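Ea Lauritsen
@ealauritsen
Sep 30, 2024

Notes on the Trikis two-arm bench kit from Etow, after 51 hours of run time. We bought it at list price. Thread.

Contents: two arms, two parallel grippers, a wrist camera for each, a metal table frame, power supply, and the Pendivis control software on a USB stick. Assembly took me an afternoon. The printed manual covers an older bracket, so use the PDF.

Calibration is per arm, then a joint pass for the pair. The joint pass failed twice until I retorqued the base bolts. The software reports this as "pose mismatch" and gives no hint about the bolts.

Test task: pick toy fruit out of a clear bin, one piece at a time, place it on the table. 237 attempts with the stock grasp planner, default speed, overhead lights on.
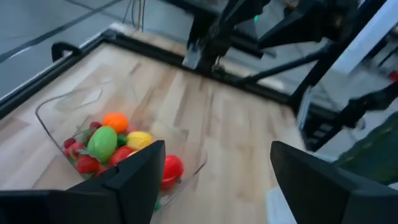 Can you run both arms from one laptop?

Any machine with two free USB 3 ports will do it. Mine holds the control loop fine with both wrist streams open, but a hub in between caused dropped frames.

Grasp results by shape: round pieces 90 percent, grapes 51 percent. The planner goes for the center of the cluster and closes too wide. Lowering the opening width in the config helped, though it's a global setting, so you pay for it on the bigger fruit.

Clear plastic is the other weak spot. The planner is poor at bin walls it can't see well. I ended up entering the bin as a fixed box by hand. After that, wall contacts mostly stopped.

Cable routing needs work. The supplied ties are too short for the elbow bend. Preben Ragnarsson replaced ours with hook-and-loop straps and left more slack at the wrist – no disconnects since.

Support: I wrote to Etow in June about the finger pads wearing. Reply in two days, new pads in the mail, no argument. The firmware question I sent with it is still open.

Compared with the Blöndal kit we had before: better repeatability, worse documentation, louder fans. Blöndal lets you set gripper width per object, and I miss that.

Would I buy it again? For teaching and grasp testing, yes. For anything unattended, not on this firmware. At 80 percent speed it's steady – at full speed the second arm overshoots on short moves.

Config file is going up once I strip our network paths out of it.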